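Nalton bedroom tidy-up study: your questions answered

What is the Nalton study about?
We're teaching a two-armed robot to put away the ordinary things people leave lying about a bedroom, and we do nearly all of it in simulation first. The question we care about most is whether it helps to let the policy see the room from the head and the wrists together, or whether one good view will do the job.

Why start with something as humble as a flip-flop?

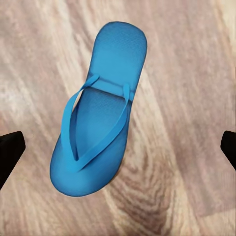 Soft, flat items are surprisingly hard to pick up, you see, and a method that only copes with tidy little boxes isn't much use in anybody's home (certainly not mine!). We trained on 3,122 simulated episodes, and footwear was in the mix from the very beginning.

Does the robot have to walk the length of the room with it?
Sometimes, yes. Each episode picks a fresh starting spot, so the arms may be well away from the furniture when the grasp is made, and the policy has to keep a steady hold while the base moves along. 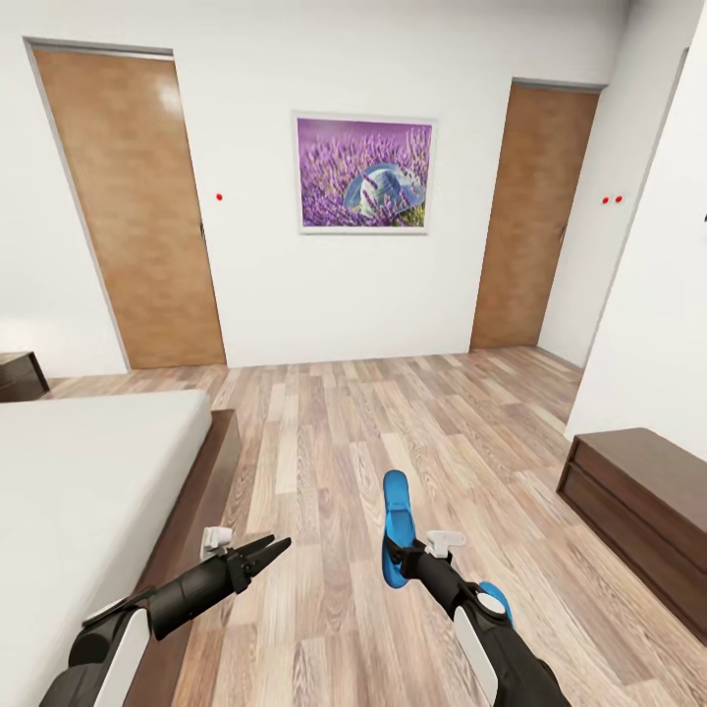

Szabolcs Szabó wrote to ask whether a firm grip in simulation tells us anything at all about a real one, as friction is so often set far too kindly. It's a very fair point, Szabolcs, and we've taken it to heart. We now vary the friction from one episode to the next, and we report the low-friction results in their own column so they can't hide in the average.

What about things lying on the bed?
Books are our favourite test there, lovely awkward things that they are. The fingers need to come in low from the side, and the bedding gets in the way of a clean approach.

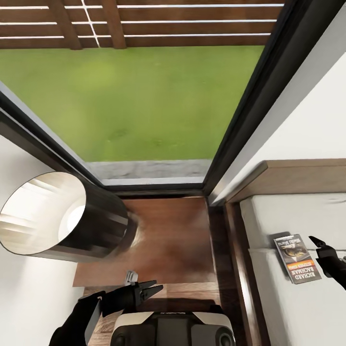 Right gripper beside the paperback, head view.

How well does it work so far?
With both kinds of view, the policy finished 70 per cent of the test episodes. Most of the failures came when the wrist view had nothing useful in it.
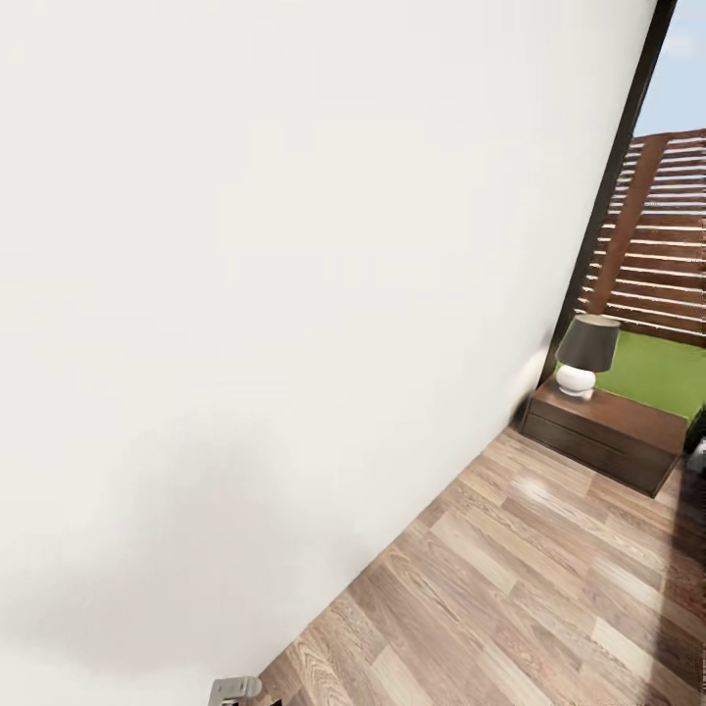
We tried masking out those stretches for 6 training runs and the behaviour settled down nicely, though Cyrill Kuster would like to see it repeated in the Parkgate rooms before we make any grand claims, and I'm inclined to agree with him.

Will the data be shared?
We hope to release the episodes in January, once the labels have been checked.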